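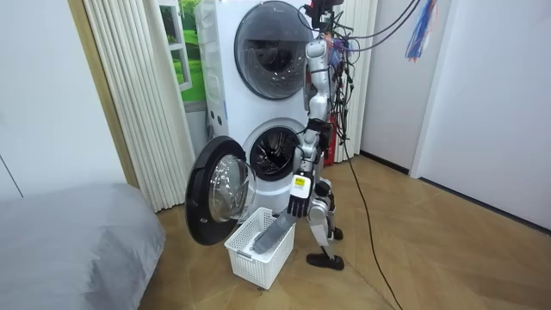 Hi all,

Anju Chaturvedi wrote:
> Does anyone know if the Drunholm weekend is still on for March? I heard
> the brass tent was getting dropped and that the second line would start
> from the ferry landing this time. Also, who's playing the late set?

Still on! I talked to Anayeli Villalobos last night and she's booking the whole thing again, brass tent included. The rumor started because the tent is moving to the field behind the old Omwood mill, so it's missing from the spot where everyone looks for it on the map. The parade does leave from the ferry landing, at 4 sharp (last time I strolled up with a sandwich at ten past and had to chase the sousaphones up the hill).

Late set is the Quansah Quintet, with Heiðrún Egilsson sitting in on trombone for the second half. If you missed her at Prerau, oh boy. She took a ballad so slow I thought the drummer had gone home, and then the whole room was standing on chairs. I've been trying to get a tape of that night ever since — if anybody has one, even a bad one, write me off list, please!

They sold some 3,000 tickets last year and the camping went first, so don't wait on that. Reinhold and Ute Gerlach have two spaces in their van coming back, but none going out. Ask them directly, I'm not keeping the list.

One gripe while I'm here. Can we get the piano tuned before the Saturday-type crowd shows up and not after? The high end was painful last time and the poor guy had to play around it for nine tunes. Anayeli says she's on it.

See you by the tent, wherever they put it.

Recent messages on this list
Re: Valve oil, again
Looking for a baritone player, Prerau area
Quansah Quintet set list from the mill
Re: Re: Ride share to Drunholm
Old festival posters to give away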